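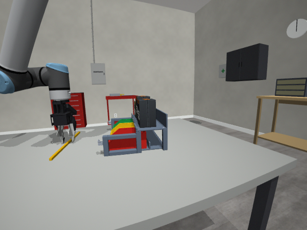
Pletevley Planner 3

3 min read

Pletevley Planner is motion planning software for six-axis arms that pick parts from bins and racks. It reads the cell model, checks each move against it, and sends the finished path to the arm controller. The same program runs against the simulator and the real cell, so a job can be worked out before the hardware is on the floor.

Version 3 adds approach planning for long, thin parts and a faster collision checker. On our Andum test set of 566 pick jobs, the default settings found a path for 465 without any hand-placed waypoints.

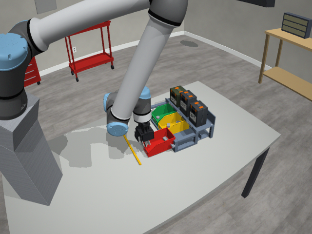

Bin clearance is set per container. You enter a margin for the walls and a separate one for the rim, and the planner keeps the fingers and the wrist outside both until the final approach. With the gripper pointing down at one end of the red bin, close to the rim, the rim margin is the one that matters. Set it too wide and the planner will report the pick as unreachable. Parts near a wall can be given their own approach angle.

Rack models are imported as meshes or built from the Moura shape library. Each bin is a separate object, and moving one updates the collision map without a full reload.

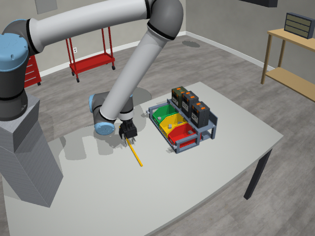

Jobs are saved as plain text files and can be kept under version control. A license covers one cell and up to 13 simulator seats. The Tillbridge perception module is sold separately and needs version 3 or later.

Contact sales | © 2020 Pletevley | Back to top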